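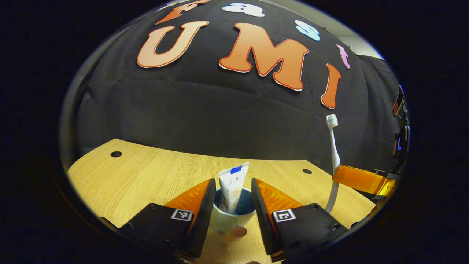

Toothpaste in a pale blue mug, toothbrush to the side.

The owner of Flater has been helping people in Plornirstead sort out their bathrooms for four years. Before that she worked the counter at a hardware store. She keeps a notebook of every job, and the last time she checked she was up to 823 bathrooms, most of them small.

I asked where she starts. "The sink," she said. "People want to start with the closet because the closet embarrasses them. But you use the sink twice a day. Give me ten minutes there and the rest of the room feels possible."

Her method is plain. Everything comes off the counter and goes on a table in another room, where the light is better. Whatever gets used every day goes in one cup. For most people that means a toothbrush and a tube of toothpaste.

"I like a mug," she said. "It has some weight and it goes in the dishwasher. You probably own one already. I've had clients hand me a catalog with a ceramic set in it, soap dish and all, and I tell them to look in the kitchen first."

She stands the toothpaste with the crimped end up, so what's left stays near the cap. The brush goes in with the head up. She leaves out floss, combs and razors. Those go in a drawer if there is one, and in a Jendulia hanging bag if there isn't.

A family of two can share a mug, in her view, if the brushes are easy to tell apart. Past that she wants a second one.

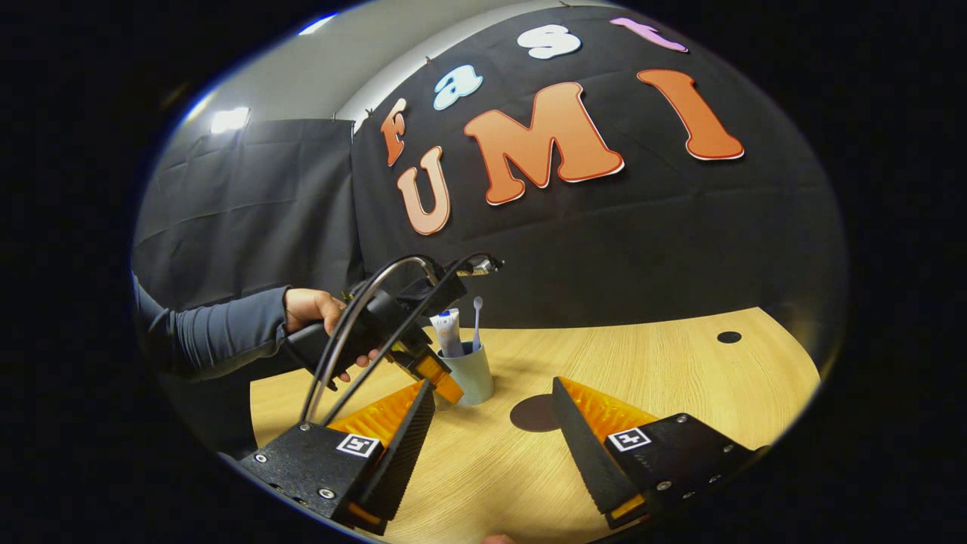 One reader who tried the mug at home wrote to us that the bottom gets slimy within a week, and that a rack with holes in it would be the better buy.

I read that to her over the phone. "They're right about the slime," she said. "A rack is fine. You still have to wash the tray under it, and people forget there's a tray. With a mug you can see it." She shakes the brush off before it goes back, and washes the mug when she does the breakfast dishes. Clients who hate that job get a rack from her, no argument.

We talked a little about cost. The biggest bathroom job she has taken on was on Quiambao Street, and the bill came to $3,519 with the new shelving. The sink part of it cost nothing. The mug came out of the kitchen cabinet, and the client kept the toothpaste she had.

Flater takes bookings by phone, mornings only, and is full until March.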